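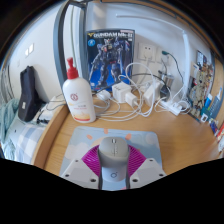
Policy trained on handheld gripper demos closes short of the object on a cluttered desk

Posted by Lajos Major

I am replicating the Purari method: wrist-view demonstrations from a handheld gripper, visual-inertial tracking for the trajectory, then a diffusion policy on relative poses. I have 118 demonstrations of picking a bottle off a desk and setting it on a mouse pad. On held-out demos the action error is low. On the arm the approach looks right, but the jaws close early, with more than 14 mm left to travel. Offset is always along the approach axis. Lighting is the same as in training. Is this a data quantity problem or a calibration problem?

Derkow

An offset in one direction is rarely a data quantity problem. Too few demos usually gives you scatter.

Check latency first. In the handheld recordings the image and the gripper width are matched in time. On the arm, the image arrives late and the commanded pose is executed later still. If you don't compensate, the width command gets ahead of the motion and the jaws close before the arm is there. Measure camera latency and arm latency separately. Then drop the first few actions of each predicted chunk, enough to cover the total, and send the width command on its own delay. Our setup needed 5 steps dropped for the arm and none for the gripper.

Quick test: run the same rollout at half speed. If the gap shrinks by about half, it is timing. If it stays put, look at the camera-to-fingertip transform on the arm mount.

Rattanakul

more demos. I had the same thing with 6 objects and it went away after I recorded a lot more. also try a bigger image encoder

Clinmont

Agree with Derkow on the order of checks. One addition: filter the trajectories before training. White walls give the tracker little to hold on to, and loose cables that shift between takes don't help. Replay each trajectory against the map and discard any with a scale jump. A scale error also shows up as undershoot along the approach, and held-out demos won't reveal it if they were tracked against the same map.

Lajos Major

Half speed cut the gap to 6 mm, so mostly timing. Will rerun with the width delay set separately and check map scale after that.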